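Search this site Enter keywords Go

Lay members wanted for police complaints review panel, Grarodstead

Posted Monday, December 22, 2003 by the Panel Office
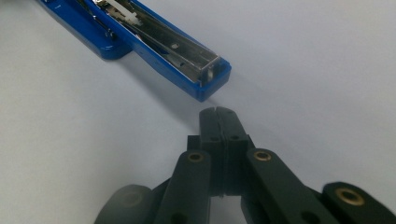
An opened blue stapler on a white tabletop.

The Grarodstead Police Complaints Review Panel is looking for 3 lay members to join in February. The panel reads closed complaint files, including those on stops, searches and the use of force, and reports on whether each one was handled fairly. It closed 231 reviews last year.

You do not need a legal background. You do need to be able to read long statements carefully, disagree politely and keep what you read to yourself. We would like to hear from people who have been stopped or searched, and from people living on the Kostunow estate, where we have no member at present.

Members sit one evening a month at Pilier House, with papers sent out a week before. Expect to spend a day reading for each meeting. The post is part-time and pays 3,000 pounds a year, plus travel and childcare costs. Appointments are for two years and may be renewed once.

You cannot apply if you are a serving police officer or police employee, or have been one in the past five years. The same goes for anyone with an open complaint before the panel — you may apply once it is closed. A criminal record will not rule you out, but you must tell us about it on the form.

Forms can be collected from the front desk at Pilier House or any branch library. Large print copies are available on request. Please return yours by post or by hand, with the names of two referees who are not related to you. We have 30 days to reply once the form reaches us. Interviews last 30 minutes and will be held at Pilier House.

Last updated: December 2003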